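Itzel Montes
December 26, 2020

1/ ok thread time. robot club, fall build, the whole sad and glorious thing. been promising this since forever and I have leftovers and a free afternoon so here goes

2/ for anyone new: I'm on the Mallstead student robotics team. Daltier Cup, household division. Your robot has to put stuff away and get stuff out of furniture. Regular furniture. Sounds like nothing. It is not nothing

3/ the team is me (grasping + complaining), Behrouz Kiani (motion planning), Soledad Cuevas (vision), and Seija Heiskanen is our advisor. She lets us fail for exactly as long as is useful and then walks over with a marker

4/ rules in short. Tabletop task, drawer task, then a combo task where stuff goes both ways. 3 tries each. Drop something = you keep going but lose points. Slam the drawer = lose more points. We have slammed so many drawers

5/ Tabletop we had working pretty early. Bowl, fine. Candy bar, mostly fine, the wrapper is shiny and Soledad's depth readings went all swiss cheese on it. She fixed it by trusting color more than depth for small flat things. I don't totally get how but it quit grabbing air

6/ the drawer is where we lived for the entire rest of the semester

7/ problem one, walls. On a table you can come in from the side, any side. In a drawer you've got a front, a back, and two sides all waiting to get bumped. Behrouz's planner kept saying "no path found" and just sitting there. So polite. So useless

8/ his fix: stop treating the drawer as one big solid box (lol) and model each panel seperately. Took him a weekend. Planner went from sulking to finding a way in most of the time

9/ problem two was mine. The can. I wanted to grab it around the middle like a person would. Every time, knuckles hit something. So now one finger goes over the top and the other goes low, near the base. Looks weird, like picking up a sandwich. I love it

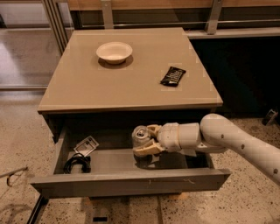

10/ Problem three: clutter. The judges put junk in with the can. Cable, paper card, whatever they feel like. Cable is the worst!! It has no shape. Soledad's detector would call it a cable, then two cables, then a hole in the drawer

11/ we argued over this for days. Behrouz wanted to move the cable out first. I wanted to go around it. Seija came over with the marker, wrote "which one costs you a try?" on the whiteboard and left. We go around it

12/ the numbers, since Annunziata Dal Bello from the Kuvico team asked me for them in the comments last time (hi!! your sim tutorial saved us)

13/ 3000 grasps in sim. 1007 on the real arm, all logged, by hand at first becuase I broke the logger in week one and told no one until week 2. Sorry Behrouz. You know now

14/ sim can grasp looked almost perfect. Real one, way worse at the start. Big culprit was friction, I had the fingertips set so grippy in sim they could've climbed a wall. Turned that down, retrained, way closer to real life

15/ other culprit: can height. I measured it, typed it in, typed it in wrong. That's the whole post

16/ things I'd tell a new team
- tape down your start positions and write down what each one is for
- log everything from day one, test the logger
- do the drawer FIRST, the table will make you cocky
- whoever writes the code doesn't get to be the one who says it worked

17/ that last one is Seija's rule and I hated it for a month. You really do see what you want to see. I'd call a grasp good and Soledad would go "it's leaning" and yeah. it was leaning

18/ Still broken: closing the drawer gently. We push on the front panel with the back of the fingers and it goes nice and slow until the last bit and then WHAM. Behrouz thinks it's the force limit kicking in late. I think the drawer hates us

19/ also still broken, the card. Paper thing standing at a slant, gripper wants to pinch it flat. Tried coming in from above, got the corner, lost the corner. Anyone who has done thin stuff with a chunky gripper pls reply, I will read anything

20/ next round is in March. Plan is drawer close first, then card, then the combo task start to finish without any of us touching the keyboard. Soledad wants to redo the vision part from scratch. We are trying to talk her out of it

21/ code goes up once I clean out the comments, some of them are just me yelling. Bermúdez division people, your furniture is taller than ours but the panel trick should carry over fine, ask Behrouz

22/ ok that's it, there is pie. will answer questions tonight or tmrw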